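From the Front Row: News from the Makris Film Club

Dear friends of the Makris,

What a good, full house we had for the opening of the autumn season! If you were one of the people who ended up on the folding chairs along the side wall, thank you for being so nice about it, and I do hope your back has forgiven us. We have 200 proper seats and that night we could have used more, and I can't remember when I last got to write a sentence like that.

The film, as most of you know by now, was "The Ferry at Stallel," a slow and rather lovely drama about a widowed ticket seller who starts getting letters meant for the woman who lived in her apartment before her. She opens one by mistake, and then she opens another one, and that one isn't a mistake. I had seen it once before on a small screen at home and liked it well enough. In a dark room with all of you breathing around me it was a different film altogether. The long shot on the car deck, where she reads with the wind pulling at the paper and we never find out what the letter says, got a silence I could have bottled.

Opinions in the lobby were split, as they should be. Quite a few of you felt that the brother's story was dropped too early, and I have some sympathy with that (he gets that wonderful entrance with the wet dog, and then he's hardly there). Others loved the ending and wouldn't hear a word against it. The talk went on well past the time we usually lock up. 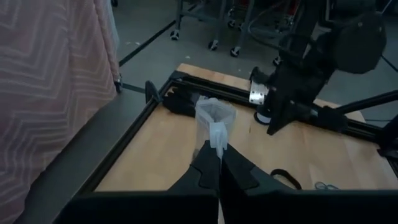 Coming up in November

Our next film is "Dekwood," on Saturday at 8 in the evening, with doors open half an hour before. It's a thriller, which I know isn't everybody's cup of tea, but it's a gentle one – more creaking floors than blood. A young surveyor is sent to measure an estate that is due to be sold, and her figures keep coming out differently every time she walks the long hallway. The whole thing was shot in 22 days in one house, and I think you can feel how well the actors had come to know the place by the end.

We'll show a short beforehand, "Zamitz," an animated piece made from up to 3000 ink drawings, with no dialogue and a very stubborn goat. Please do come in time for it.

Tickets are at the box office from the usual hour, and members can reserve by replying to this newsletter. If you'd like an aisle seat, say so in your note and we'll put you down for one.

See you in the dark,
Your program editor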